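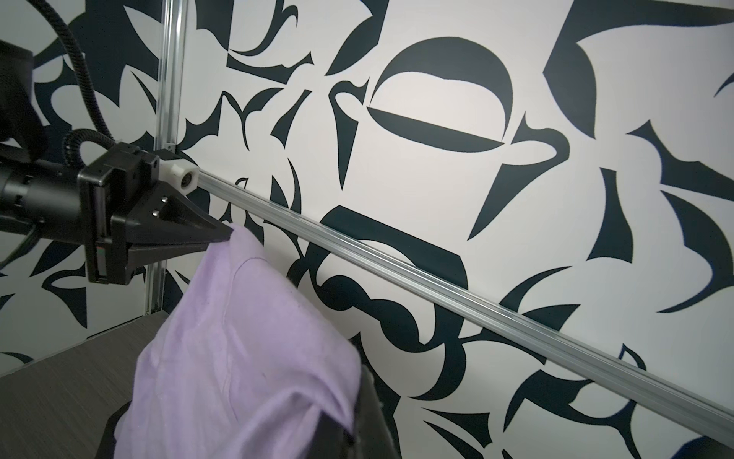
A lavender garment in the grip of a black robotic gripper.

Home Markets Funds Your Money Magazine Subscribe

My Year of Owning Boring Stocks

January 28, 2023

I own 173 shares of a company that makes hinges. Cabinet hinges, gate hinges, the little ones inside eyeglass cases. It's called Gestholm, and before last winter I couldn't have told you a thing about it, or about hinges.

I got there the way a lot of people did, by having a terrible time with the exciting stuff first. I'd spent two years buying whatever was on my phone when I woke up, and when tech fell apart I fell apart with it (I'll spare you the screenshots). By last February I had $2,000 left in the account and a strong wish to never look at a chart again. So I set myself a rule. For one year I'd only buy companies I could explain to my mother in one breath, and they had to pay a dividend.

Gestholm passed. So did Dunleavy, which runs cold storage warehouses. People put frozen peas in, people take frozen peas out, Dunleavy gets a check. My mother got that one in half a breath and asked why she didn't own it. 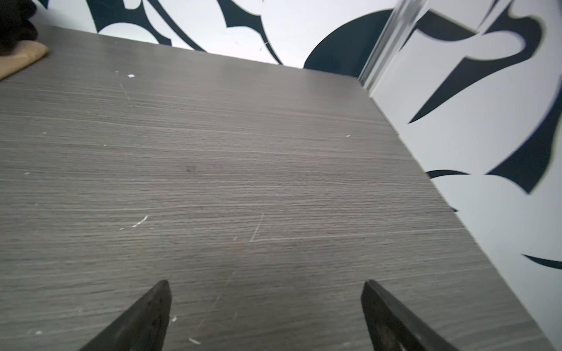

The first few months were dull in a way I hadn't planned for. I was used to opening the app and feeling something, even if the something was nausea. Now I'd open it in the morning and Gestholm would be up four cents. Four cents! By lunch it had given back three of them. I started leaving the phone in the kitchen while I worked, then I took the app off the home screen, and by spring I was checking once a week with my coffee.

And then the first dividend came in. I won't tell you it changed my life — it bought a sandwich and most of a bag of chips — but I'd never been paid for sitting still before, and I liked it a lot more than I expected to. I had the choice of taking the cash or putting it back into shares. I took the cash the first time, purely for the sandwich, and I've reinvested every one since.

The summer was harder. Rates kept going up, and every article I read had a different idea about what that meant for people like me. If a plain savings account pays decent interest again, why hold a hinge company at all? I still think that's a fair question. My answer was to split the new money, half to savings and half to the boring pile, and to stop reading articles after dinner.
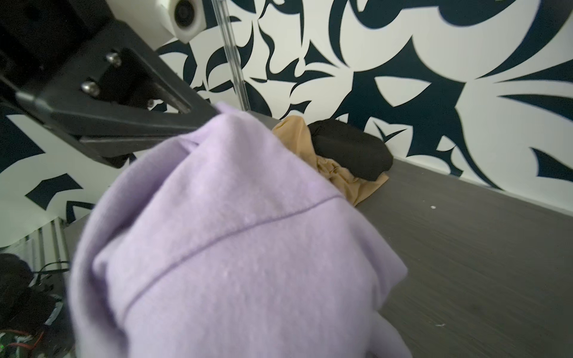
I did break the rule once. In August I bought Arkent, which sells software to dentists, or to the people who sell things to dentists. I read the annual report twice and I still can't say which. It paid a dividend, technically, a tiny one, and I told myself that counted. My mother listened to me try to explain it for a good five minutes and then asked if I was eating enough.

Arkent cut the dividend in the fall. The stock dropped the same morning and I sold for $521, after commission, on a position I'd been quite proud of. It hurt, and I was grumpy for days. What bothered me most was how familiar the whole thing felt — the late-night reading, the forum posts, the little speech in my head about how the market didn't understand the business. I was the one who didn't understand the business.

After that I wrote the rule on an index card and taped it inside the cupboard with the coffee mugs. I also added a second line, which is that I have to wait a full week between wanting a stock and buying it. So far that line has saved me from an airline, a mattress company and something called Dridik that I can no longer describe at all.
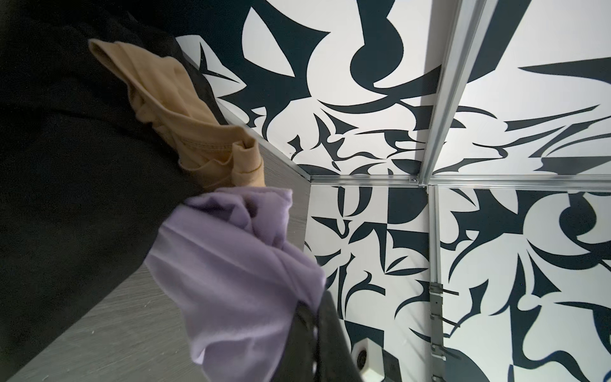 So how did I do? A bit better than flat, counting dividends and counting Arkent. I know people who did far better just parked in energy funds, and I know plenty who did worse, including the version of me from the year before. If you'd bought a cheap index fund and gone to the beach, you'd have had less to read and possibly more fun.

I'm keeping going, though. I put in $100 a month now, on payday, before I can think about it. Dunleavy is opening another warehouse and I found myself reading the press release on the bus with real interest, right down to the number of loading docks. Gestholm reports its full-year numbers in February, and my mother has already asked me to call her when they're out.

We use cookies to remember your settings and measure how our pages are read. By continuing to browse you agree to our cookie policy. Accept Manage settings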